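Chapter 4
What a Shelf Is For

Preserving food is the art of persuading dinner to wait. The town of Aasen once kept 312 barrels of salted herring against a siege, and when the siege failed to arrive the townspeople had to eat them. 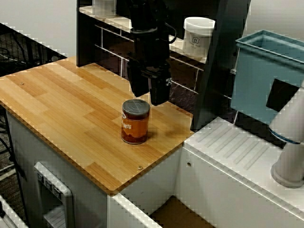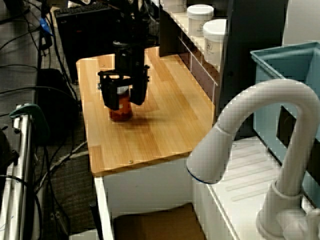
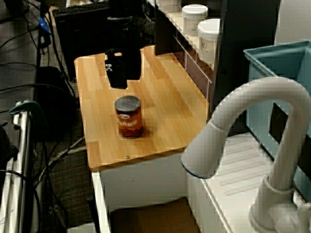
Salt was only the beginning. Maj-Britt Torvik, whose study of Wesia's larders fills most of this chapter, found that households trusted a sealed lid long before they trusted the maker. Plain capitals helped, and a label reading BEANS, as in the last picture, makes a promise even a tired cook can check. Section 4.1 starts with smoke.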